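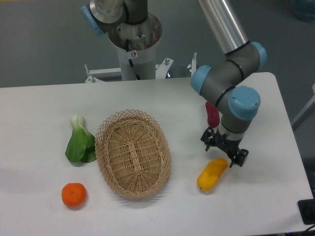

Photo: Pauline Pilkington, Drindeck

Market Basket boxes – progress report to the Otmont Fund, August

Hello Barry, and hello to everyone at Otmont who reads these after you! I've got a cup of tea and the receipts folder next to me, so I'll try to go in some kind of order.

The pretend produce came from Zumard at the start of the month and I'm so pleased with it. We'd asked for things people would want to pick up and talk about, and the bok choy has been the star by miles. It has big shiny leaves, and half the Marsden lunch club had never cooked one (the other half had strong opinions about garlic). The orange gets sniffed by nearly everybody, which makes me laugh every time, and the dark red sweet potato has started more than one long conversation about bonfire night.

You asked last time how a session runs. It's very simple. The basket goes on the table empty, the fruit and veg go round it, and people fill it however they like. Some go by colour, some by what they'd have for tea. One lady packs hers as if she's got two buses to catch, heavy things at the bottom and greens on top, and she won't be hurried. Then we chat about prices and recipes, tip it all out and start again.

We've now made up 20 boxes, each with its own basket, and lent them out 152 times between the lunch clubs, the library and the toddler mornings. That's well ahead of where I thought we'd be, and the toddlers are to thank for a lot of it.
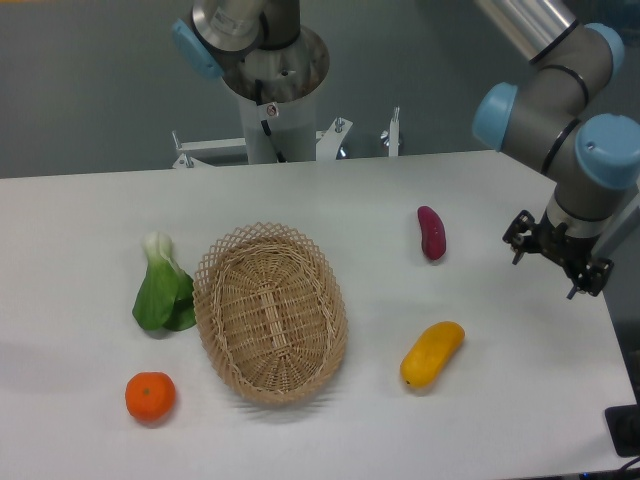 Basket and produce set out on the white table, greens and tangerine to the left, sweet potato and yellow squash to the right.

A few things I'd change. The wicker baskets look lovely, and people do like running a finger round the open weave at the rim, but small fingers like it a bit too much and 2 have come back with strands poking out. I've mended one. The other is on my kitchen windowsill and I'm working up to it.

The yellow squash needs a label. It's been called a banana, a mango and a courgette, and while the arguing is good fun, the library staff would like to know what to put on the checklist. I'm doing picture cards with the names in large print, and they should be in every box by the next report.

Plain tables work best, by the way. We tried a checked cloth at the lunch club and people kept missing the smaller pieces, so the cloth has gone back in the cupboard.

Money: we're inside the budget for produce and a little over on baskets. I'd like to move what's left from the printing line across to cover spares, if you're happy with that. Could you let me know before I order? Zumard will hold the price until the end of the month.

Do come and see a session if you can, Barry. The Marsden lunch club starts at noon and there's usually soup.

Pauline Pilkington
Drindeck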